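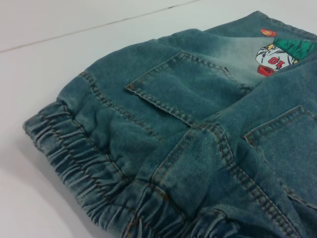
Last edited 2/28/18

Quick one, deadline on the other thing. People keep asking where the folding work has got to so I'm dumping it all in one post and then going back to writing.

Short version: seam following beats edge following on denim. Not by as much as I wanted. Ran 100 folds with each, same trousers, same table, same start pose give or take. Seam version finished 33 more of them than the edge version did. The rest of the failures are nearly all at the elastic end, more on that in a sec.

The old method (the one from the November post) looked for the outline of the cloth against the table and picked its grasp points off that. Fine for tea towels. Rubbish for anything with elastic in it, as the outline there is all bumps and it changes every time you breathe on it. So the fingers go in at a bump, get one layer out of two, and you've got a half-opened trouser leg and a very confused planner.

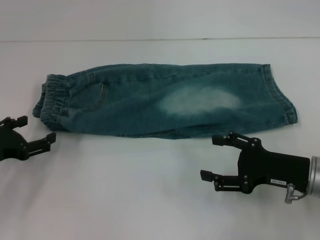 New method keeps the outline for the rough approach and then hands over to the wrist cameras for the last bit. Those look for stitching. Contrast thread is a gift here, two rows side by side, nothing else on the table looks like it. The detector is a small net, trained on 586 close-ups I labelled myself over far too many evenings, then a line fit, then a very dull bit of geometry that says which side of the seam the doubled cloth is on. Kalogeropoulos (the planner, not a person, don't ask) takes it from there and does both arms at once.

Things that didn't work: depth only. Depth plus outline. Slowing everything down. Also tried the Rurker fingertips, grippier, but they dragged the top layer off the bottom one so back to the plain pads.

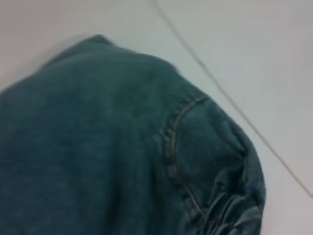 Blur is the main problem now. The wrist cameras are fixed focus and when the arm gets close the weave goes to mush, so I expected the detector to fall over. It mostly doesnt. On a soft view like this one the tan stitching still comes through as a double row of dashes along the curve, and that's enough for the line fit. What it can't cope with is the bunched part lower right, where bits of stitching go in and out of the creases and the fit joins up pieces that have no business being joined. Those are most of the elastic failures too, I think. Have 4 ideas for it, three of them bad.

Next: plain dark thread on dark cloth, where I expect to be humbled. Then the Ornidlow shirts if they ever arrive. Code is on the Tekdale server if you have a login, the readme is out of date and teh config paths are wrong, fix them yourself or wait for me.

Comments are open but I'll be slow.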